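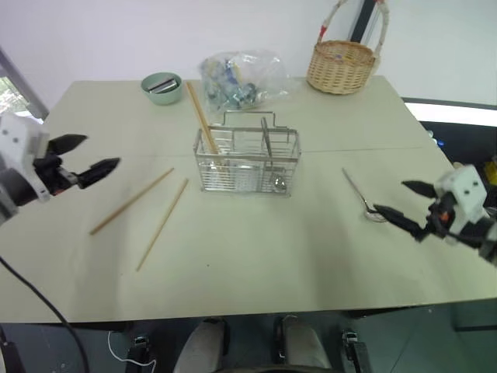 Etimow two-arm bench build: frequently asked questions

Last updated Wednesday, February 25, 2026

This page covers the Etimow build at the Nendville shared workshop: two arms, two-finger grippers, one tabletop, and a cutlery sorting task. It assumes you have read the wiring notes and have a working arm pair. Questions about membership and bench booking go to the workshop desk.

Hardware

Which grippers does the build use?
Parallel two-finger grippers, one per arm, both the same model. We tried a three-finger design in July and went back. Thin stock such as chopsticks and spoon handles needs two flat faces that close square to each other. The third finger mostly got in the way of the caddy dividers.

Can I use different finger pads?
Yes. The Studach pads are the default because they come off with two screws. Soft silicone pads hold a spoon handle well but drag on wood, so a chopstick may twist as it is released. If you change pads, redo the closing offset for that arm before running anything else.

Do both arms need to be the same length?
The software does not require it. The shared reach area gets smaller if they differ, and the caddy has to sit inside that area. Measure it with the arms powered down and mark the limits with tape.

How should the cables be routed?
Leave slack at the shoulder and keep every cable below the table surface. A cable that crosses the front edge will catch on an elbow sooner or later. Tie points should be on the body, never on a moving link.

The table has a seam. Does that matter?
Only for camera calibration. Some marker sheets lift slightly where they cross a joint between panels, and the fit gets worse. Place the sheet fully on one panel. The seam has had no effect on picking.

The task

What are the arms supposed to do?
Pick chopsticks and spoons off the tabletop and place them in a stainless wire caddy with internal dividers. A run ends when the tabletop set is in the caddy or when the timer reaches 69 seconds, whichever comes first.

Does it matter which compartment an item goes in?
For spoons, yes: right compartment. Chopsticks may go in any other compartment. Leaning is accepted. An item resting across the top of the wire is a miss.

Which way up does a spoon go?
Bowl down. The handle is the part the gripper can hold on release, and a bowl-up spoon tends to lean into the next compartment.

Why a wire caddy and not a solid one?
The camera can see through it, so the position of an inserted item can be checked without moving the arm away. The drawback is that thin wire gives poor depth readings. We take the caddy position from its outer corners and ignore depth inside it.

Can other objects stay on the table?
Yes. We leave bowls, bags and baskets toward the back on purpose. A clear plastic bag is the hardest of these for the depth sensor. Keep them outside the tape marks unless you are testing clutter handling, and write it in the log if you are.

Software

The left arm stops with its jaws open and does nothing. Is it broken?
Probably not. Each arm waits for a lock before it enters the area over the caddy. If the other arm holds the lock and has faulted, the waiting arm stays put. Clear the fault on the other arm first. Restarting the waiting arm will not help.

What control rate should I run?
The config file ships with the rate we use. Raising it on an older computer causes missed cycles, which show up as a faint tick in the wrist. Check the cycle log before blaming the gearbox.

My gripper closes on the table instead of the chopstick.
The table height is wrong in the config. Touch off at 22 points using the Carretero script and let it fit a plane. A single height value is good enough for spoons but too coarse for a chopstick lying flat.

The chopstick is picked up but will not go into the caddy.
Look at where it was gripped. If the grip is near the middle, the lower end swings on the way in. Set the grip point closer to the thick end and reduce the approach speed over the rim. Also confirm that the tall handle on the caddy is in the collision model. It was missing from early versions of the file.

Can I hand over items between arms?
Not in the current release. The code has a stub for it, but there is no timing check, and both grippers can end up pulling on the same item.

Safety and shared use

Can I reach in while the arms are powered?
No. Press the stop, wait for the status light, then move the item. This applies to a dropped spoon as well.

How do I leave the bench?
Arms parked, power off, log entry made. Cutlery can stay where it is. Bring the config back to the default if you changed it, or save yours under your own bench number.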